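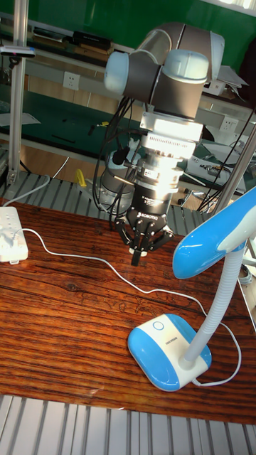

Rikanley Walking Club

Sep 4, 2022

I finished the Cudden path this week, all 84 miles of it, in short pieces that began back in March. Most of it is farm track and old railroad bed, and there isn't much climbing until the last day. I wore the same boots throughout and they need new soles now.

The stretch out of Pickering was the worst. The signs stop at a cattle gate and start again past the creek, so I walked the same field twice.

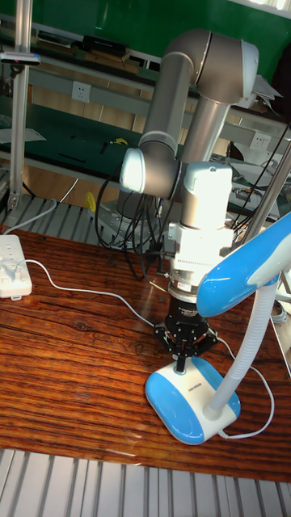 Denise Wahlgren

Cudden Hill is 1,466 feet at the top, and the path goes up the steep side. I took it slowly and ate lunch behind the wall, out of the wind. Coming down was harder on my knees – I'd bring poles next time.
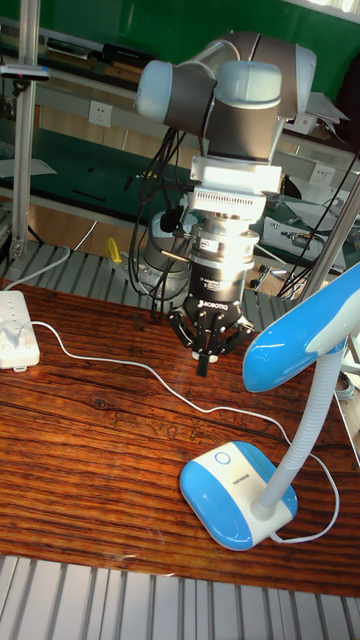

The bus back from Famamdale runs twice in the afternoon, and the stop is across from the feed store. I missed the first one and had a long wait. There is a bench, but no shade. Next I want to try the river loop, starting from the Rikanley end.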